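Merkwood Two-Arm Bench: Common Questions

What do you sort?
Light packets and small plastic cases, into trays.

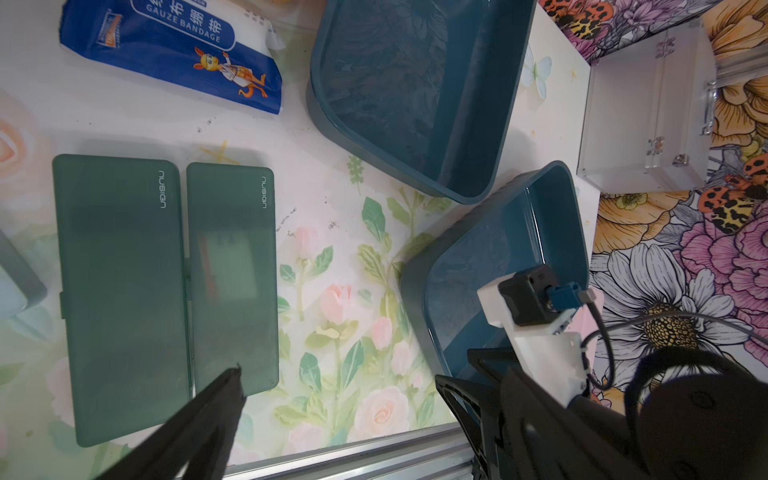 Wrist view with the gauze packet, green cases and tubs.

Where do the arms bolt on?
To one aluminum rail along the near edge.
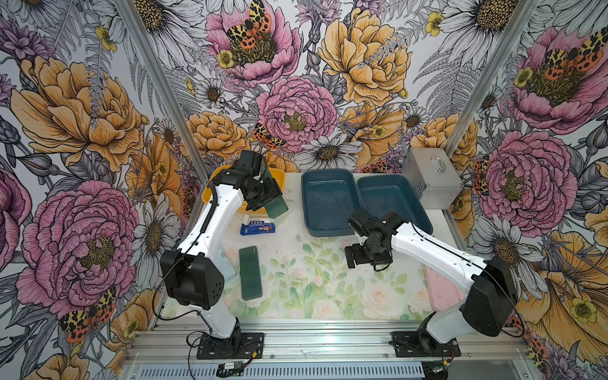 Leave 20 mm between the mounting plate and the rail end — the cables need it.

Why the floral walls?
Kristóf Katona had the paper left over.
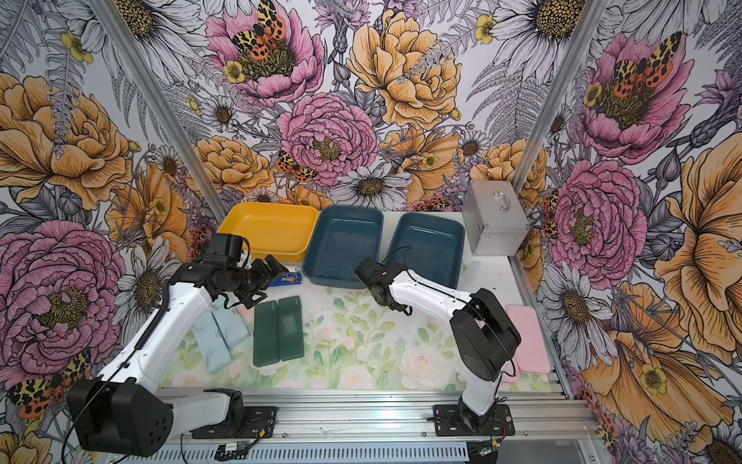
It cost nothing and we kept it.

How long did it take?
About 11 weekends at the Flenthorpe workshop.

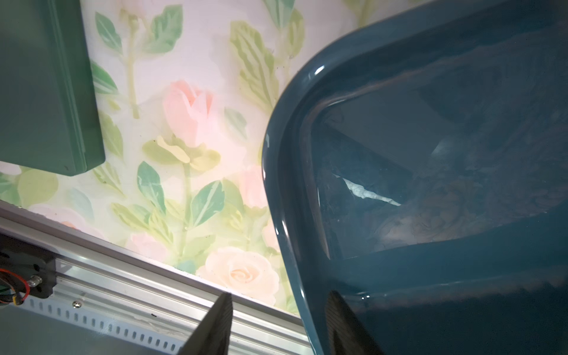

Gripper fingers at the rim of a teal basin.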